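Scraped metal bin: repaint the bottom or leave it?

ebaxter_shop
Posted 5 March 2022
I use an open metal bin for bar stock offcuts and the inside is getting scraped up. The sides still look fine. The wear is on the floor and along the low part of the sloped panel, where everything slides down and ends up. I have a can of gray enamel left over from another job. Is it worth repainting, or should I put a liner in? The bin lives on a light wooden table, so I would like to keep the grit down too.
Ewan Baxter

tinsnip15
Leave it. Paint on a surface that gets metal dropped on it comes off again, and then you have paint chips mixed in with your parts. Vacuum it out and move on.

Nomvula_R
I don't agree with leaving it. If you get down to bare steel and the shop is damp, it will rust. I did mine last April. Sanded with 120, wiped it down, two coats of primer, two coats of enamel. It has some scratches now but no rust.

tinsnip15
How heavy is what you put in it, though? Mine gets steel ends all day.

Nomvula_R
Mostly aluminum and some plastic. I'll give you that one.

platen_dave
Rubber mat, cut to fit the flat part only. Don't run it up the slope or the pieces will stop halfway and you'll be reaching in for them. I bought a cheap roll from Retuvgate and used a utility knife. Leave a small gap at the edges so you can get a finger under it to lift it out.

ebaxter_shop
Thanks. I was going to run it up the slope, so that saves me some rubber. What about oil on the stock? Does the mat swell?

platen_dave
Nitrile is fine with oil. The cheap black stuff goes soft after a while. Ask which one it is before you pay.

Nomvula_R
Ours at work is the same style, flared sides with a slope across it. You can see the worn patch low on the panel.

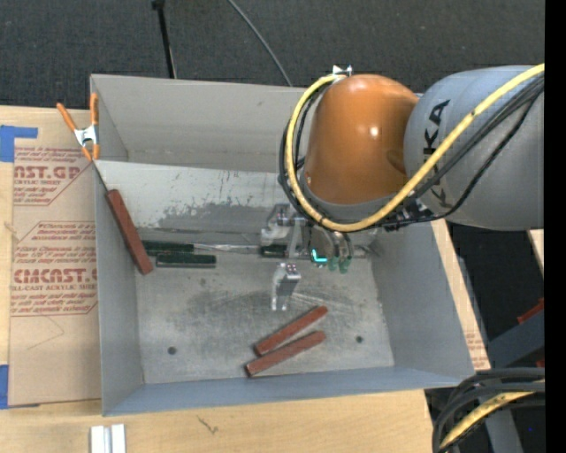 Work bin with six bars in it. Darker gray patch is the scraped area.

tinsnip15
That's normal wear in my book. I still wouldn't paint it.

Nomvula_R
It's a different bin from the one I painted. I would at least wipe some oil on that patch if it was mine to look after.

ebaxter_shop
Mine looks a lot like that, maybe a little worse toward the front. I'm going to sand the rough spots, prime them, and put a nitrile mat on the floor. The slope can stay as it is for now.

platen_dave
Measure the floor at the bottom, not across the top. With flared sides the top is a lot wider. I cut my first mat too big that way.

ebaxter_shop
Noted. Will post when the mat gets here.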